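3. Wäsche trocknen mit dem Kudano 629

So, das Gerät steht, der Schlauch ist dran, und jetzt wollt ihr bestimmt gleich die erste Ladung reinwerfen. Verstehe ich, ging mir mit meinem ersten Kudano genauso. Lest trotzdem kurz mit, die Programme heißen hier ein bisschen anders, als man es von anderen Wärmepumpentrocknern kennt.

3.1 Vor dem ersten Durchgang

1. Transportsicherung an der Rückwand entfernen, falls noch nicht geschehen (siehe Abschnitt 2.4). Die beiden Schrauben bitte aufheben - beim nächsten Umzug sucht ihr sie sonst ewig.

2. Trommel mit einem feuchten Tuch auswischen. Ab Werk liegt manchmal etwas Staub drin.

3. Das Programm »Auffrischen« 15 Minuten leer laufen lassen. Es riecht dabei leicht nach neuem Gummi, das gibt sich nach ein paar Ladungen.

Achtung: Nach dem Aufstellen muss der Trockner 6 Stunden aufrecht stehen, bevor ihr ihn einschaltet. Das gilt auch, wenn ihr ihn nur kurz gekippt habt, um an die Füße zu kommen.

3.2 Beladen

1. Flusensieb prüfen. Es sitzt unten in der Türöffnung und lässt sich am blauen Griff herausziehen.

2. Reißverschlüsse und Klettbänder schließen, Taschen leeren. Ich habe schon einmal einen Lippenpflegestift mitgetrocknet und kann davon nur abraten!

3. Bettwäsche zuknöpfen. Bleibt der Bezug offen, wandern sämtliche Socken hinein und kommen nass wieder heraus.

4. Große Stücke einzeln ausschütteln und locker in die Trommel legen. Laken und große Handtücher, die als dickes Knäuel aus der Waschmaschine kommen, bleiben innen feucht, während der Sensor außen längst »trocken« meldet. Also einmal an zwei Ecken packen, kräftig schlagen, fertig. Dabei lohnt auch ein Blick auf den Stoff: Flecken, die nach dem Waschen noch da sind, gehen nach dem Trocknen viel schwerer raus.

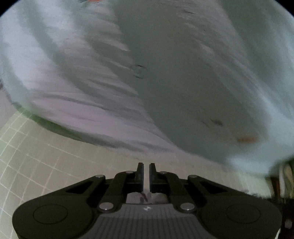 5. Die Trommel höchstens bis zur Markierung füllen. Bei Bettwäsche nehme ich lieber noch etwas weniger, dann knittert es auch nicht so.

6. Tür zudrücken, bis sie hörbar einrastet.

3.3 Programm wählen und starten

1. Drehknopf auf das gewünschte Programm stellen. Für Bettwäsche und Handtücher nehmt ihr »Baumwolle«, für alles Dünnere »Pflegeleicht«.

2. Mit der Taste »Stufe« den Trockengrad einstellen. »Bügelfeucht« lässt mehr Restfeuchte drin, als man denkt - wer nicht bügelt, nimmt »Schrank«.

3. »Start« zwei Sekunden gedrückt halten.

Hinweis: Die angezeigte Restzeit springt am Anfang gern mal hin und her. Der Sensor misst noch, kaputt ist da nichts.

3.4 Nach dem Trocknen

1. Wäsche gleich herausnehmen und zusammenlegen. Falls ihr gerade keine Zeit habt, schaltet den Knitterschutz zu (Taste ganz rechts).

2. Flusensieb leeren, jedes Mal.

3. Wasserbehälter ausgießen, wenn ihr keinen Ablaufschlauch angeschlossen habt.

Vorsicht: Das Wasser aus dem Behälter ist nicht zum Trinken da, auch nicht für Haustiere.

Wie ihr den Wärmetauscher reinigt, steht in Abschnitt 5.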